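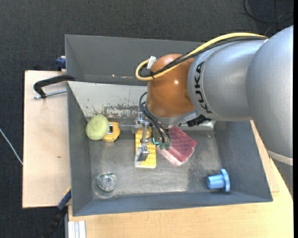
What happens to the odds and ends that come in at the bottom of a donated toy box?

They get sorted by hand into bins, washed if they need it, matched up with whatever they belong to, and sent back out to families, classrooms and waiting rooms that can use them.

About Dorotska Toy Library
By the Dorotska team — May
3 min read

Dorotska started in the back half of a shoe repair shop on Bedar Street, with 2 shelves and a borrowed folding table. We had put up a card asking for outgrown toys, thinking we might fill a shelf or so by summer, and by the end of the first week we could hardly get the door open! The shoe shop was very patient with us. We moved into the Tawfik building the next spring, and we have been there ever since, on the ground floor, past the mailboxes and to the left.

Most of what we do is sorting, and we have grown very fond of it. A box of toys from somebody's closet is a wonderful muddle — building bricks and the plates they sit on, little plastic boxes with lids and little plastic boxes without, a puzzle piece or 2, a jump rope, half a tea set. Everything goes into deep bins first, and then we go through a bin at a time. Bricks and studded plates go together, whatever their size or color, and small boxes are kept because they are so handy for beads, dice and game pieces. If a game is missing a part, we hold on to it for a few months, as the missing part has a way of turning up in somebody else's bag.

We now lend to some 70 families, along with the Munier after-school club, which takes a fresh set of building toys every term and brings the old set back (usually with a few extra pieces mixed in, which we are always glad to have). A family can borrow up to 8 things at once and keep them for 3 weeks. If your child is in the middle of building a castle when the time is up, just call us and we will put you down for longer.

Please don't feel you have to tidy a donation before you bring it. We would much sooner have the whole drawer, tipped straight into a grocery bag, than have you throw away a good brick plate on the grounds that you couldn't find the bricks. We do ask that you leave out stuffed animals and anything that runs on a button battery, and that you tell us if a thing has a crack in it, so that we can set it aside and look it over.

You are welcome to come by and borrow, donate, or simply sit on the rug with a small person and try things out. Ring the lower bell, as the upper one belongs to the dentist. Parking is easiest behind the building, and strollers can be left in the hall.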